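Relatório de progresso ao financiador
Projeto Alov – Blocos de construção para salas de educação infantil
Período: segundo trimestre de execução
Data do relatório: 11 de abril de 2025

1. Situação geral

O projeto segue dentro do prazo em duas das três frentes. A revisão do material existente está concluída, a produção das peças novas está em andamento e a entrega às salas sofreu um atraso que explicamos no item 4. Não houve mudança de escopo desde o relatório anterior.

Recordamos o objetivo acordado com a Imus: recuperar e completar o acervo de blocos coloridos que circula entre as salas parceiras, retirar de uso as peças que já não estão em condições e deixar montados conjuntos iguais, com a mesma composição de cores, para que uma turma possa trocar de conjunto sem perder a sequência das atividades.

2. Revisão do acervo

Foram examinadas 344 peças, todas as que estavam no depósito e nas salas no início do período. Dessas, 184 foram aprovadas para uso imediato. As restantes foram separadas para lixar e repintar ou para descarte.

O critério foi o mesmo para todas as cores. Uma peça é aprovada quando os cantos estão arredondados ao toque, a cor é reconhecível em todas as faces e a peça assenta plana na mesa. Riscos e pontos escuros na superfície não reprovam a peça. Lascas pequenas na tinta também são aceitas, desde que não haja farpa nem borda cortante. Lascas maiores mandam a peça para lixar.

O exame foi feito sobre mesa de madeira clara, uma peça de cada vez. Cada peça é virada em todas as faces antes de receber a marca na ficha. No começo tentamos examinar por grupos de cor, com várias peças sobre a mesa, mas as faces de baixo acabavam ficando sem verificação e voltamos ao método individual. 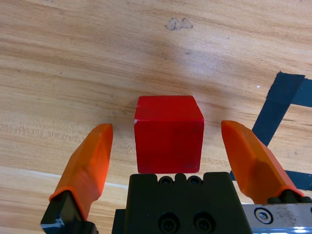
As peças vermelhas são as mais procuradas nas salas e por isso foram as primeiras a passar pela revisão. O desgaste que encontramos nelas foi quase todo superficial, com marcas de contato nas faces e alguma perda de tinta nos cantos. Poucas precisaram de lixa. Nas amarelas o problema principal foi outro: a tinta escureceu de forma desigual, e parte delas já não se distinguia bem das peças em tom natural que algumas salas também usam. Essas serão repintadas por inteiro.

As verdes deram mais trabalho. O acervo juntava peças de duas compras diferentes, com dois tons, um mais puxado para o azul e outro mais próximo do verde-folha. As educadoras relataram que as crianças menores separavam os dois tons como se fossem cores distintas, o que atrapalha os exercícios de classificação. Decidimos manter apenas o tom azulado nos conjuntos novos e reunir as peças verde-folha numa caixa à parte, para construção livre.

3. Pintura e produção

A tinta usada na repintura foi fornecida pela D'Amico, conforme previsto no orçamento. Fizemos um teste com peças de descarte antes de iniciar o lote. A primeira demão ficou irregular nas faces onde o veio da madeira é mais aberto, e passamos a lixar com grão mais fino antes de pintar. Com isso o acabamento melhorou, embora continue fosco e não totalmente uniforme. Consideramos o resultado adequado ao uso. Um acabamento brilhante exigiria verniz, item que não está no orçamento e que não propomos acrescentar.

As peças novas estão sendo cortadas pela Millov. O primeiro lote foi recebido e conferido. As medidas estão de acordo com o desenho, mas parte das peças chegou com os cantos menos arredondados do que o pedido. A Millov aceitou refazer o arredondamento sem custo e já devolveu metade do lote corrigido. A outra metade deve chegar no início de maio.

Foi mantida a decisão de usar peças de forma aproximadamente cúbica como base dos conjuntos. São as mais simples de empilhar e as que menos se perdem, segundo as fichas das salas.
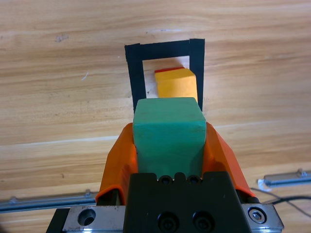 Bloco verde em tom azulado, com pequenas lascas na pintura e veio da madeira aparente nas bordas.

O tom azulado passou a ser a referência para a compra de tinta. Uma peça desse tom ficou guardada como amostra junto às fichas, com etiqueta, e não circula nas salas. O mesmo foi feito para as demais cores.

4. Entrega às salas

O atraso está nesta frente. A previsão era ter os primeiros conjuntos nas salas no fim do período. Isso dependia das peças devolvidas à Millov para correção, e optamos por não entregar conjuntos incompletos. Duas salas receberam, a pedido delas, uma caixa provisória com peças aprovadas do acervo antigo. Essas caixas serão recolhidas quando os conjuntos definitivos chegarem.

As caixas de armazenamento já foram compradas. Cada uma leva na tampa a lista de cores e formas, para conferência ao guardar. A lista foi revista uma vez, depois que uma das salas apontou que a ordem das cores não correspondia à das fichas de atividade.

5. Execução financeira

O gasto do período ficou dentro do previsto, com uma exceção. A troca para a lixa mais fina e as horas adicionais de preparo somaram R$ 2.000 acima da linha de pintura. O valor foi coberto com o saldo da linha de transporte, que teve pouco uso por causa do atraso nas entregas. Pedimos à Imus que confirme por escrito esse remanejamento. Os comprovantes seguem em anexo separado.

6. Pendências e próximos passos

Concluir a repintura das peças amarelas e verdes separadas na revisão.
Receber da Millov a segunda metade do lote corrigido e conferir os cantos peça por peça.
Montar os conjuntos e entregá-los às salas ainda em maio.
Recolher as caixas provisórias.
Definir com a Imus o destino das peças reprovadas – descarte ou doação a oficinas de marcenaria, se houver interesse.

Fica ainda em aberto a questão das fichas de atividade. As atuais foram impressas com o verde antigo e a cor no papel já não corresponde à dos blocos. A reimpressão não estava prevista, e enviaremos o orçamento correspondente junto com o próximo relatório.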